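Cuaderno del taller de datos, 2 de junio de 2023
Hockey: cierre de temporada y lo que queda por limpiar
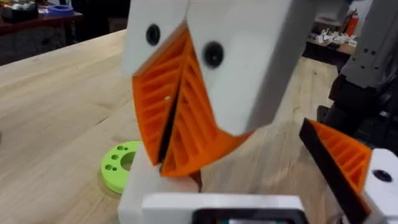
Resultados de la liga

Bueno, ya está cargada la temporada entera: 1,139 tiros a puerta, con su minuto, su portero y su zona. Me ha costado más café del que quiero confesar, pero por fin puedo mirar a Gevero sin la trampa de los partidos aplazados. ¡Y qué temporada han hecho! En octubre yo los daba por muertos (está escrito unas páginas atrás, que nadie lo busque) y han acabado segundos, a tres puntos de Idel.

Lo de Granov es otra historia. Tiran muchísimo, pero casi todo desde la línea azul y con tráfico delante, así que el modelo les regala goles que luego no llegan. Pauline Haslam dice que el fallo está en cómo marco los rebotes y me temo que tiene razón: he encontrado siete jugadas apuntadas dos veces, todas del mismo partido contra Tang.

Superioridades

Quité las duplicadas y volví a pasar el cálculo. Granov baja un poco, Idel se queda igual, y Tang sigue siendo un desastre con un hombre más (de verdad, da pena verlos entrar en zona).

Pendiente

Repasar el partido 97, que tiene el segundo periodo con el reloj al revés.
Preguntar a Pauline si contamos los tiros al palo. Yo diría que sí, ella lleva meses diciendo que no.
Separar a los dos porteros de Gevero, que comparten ficha desde el cambio de dorsales.

Mañana empiezo por los porteros.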